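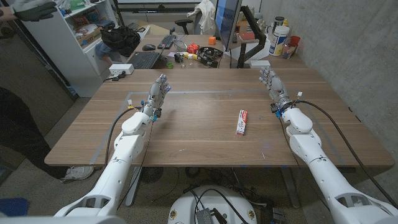
Nayeli Xolalpa has been renting out other people's furniture for long enough to have opinions about yours. Her shop, Fonen, supplies tables, chairs and the occasional regrettable sideboard to weddings, plays and companies that want to look older than they are. She judges a table by its top first and its price last. A wide one in wood with a warm brown, walnut-like grain will get her attention in any room. "Then I look for the water ring," she says. "Everybody has a water ring. Everybody says it came that way."

She started Fonen with her uncle, Crescencio Xolalpa, who had a truck and 30 folding chairs left over from a catering business he prefers not to discuss. ("The soup was fine," is all he'll offer.) The first customer was a cousin. The second was also a cousin, and paid.

These days the warehouse holds almost 200 chairs, few of them on speaking terms with one another. Nayeli buys most of them at estate sales, where she has learned to arrive early and look bored. "If you touch a chair twice, the price goes up," she says. "If you sit down and sigh, you've bought it."

I ask what people get wrong when they rent. She takes a while to answer, mostly because she is picking candle wax off a bench with a hotel key card.

"They measure the room and forget the door," she says. Last June she delivered a banquet table to a restaurant called Bai, where it spent the evening in the alley. The owner, Ezequiel Tovar, put a cloth on it and seated four people out there. "He charged them extra for the patio," she says, with what sounds like respect.

Returns are her favorite part of the work and Crescencio's least favorite. Things come back with gum, glitter, and once a full set of somebody else's silverware, which is still in the office in case anyone calls. A theater director, Jaqueline Carrillo, brought back a kitchen table in two pieces and asked if that affected the deposit.

"I said, 'Which piece would you like to keep?'" Nayeli says. They have since worked together on four plays.

She won't rent out her own dining table, though people ask. It has a short leg, a burn mark from an iron, and a paperback under one corner that she has never finished. Crescencio has offered to fix the leg many times.

"He'd have to take it to the warehouse," she says. "And then somebody would want it for a wedding."

Fonen is open by appointment. Bring the measurements of your door.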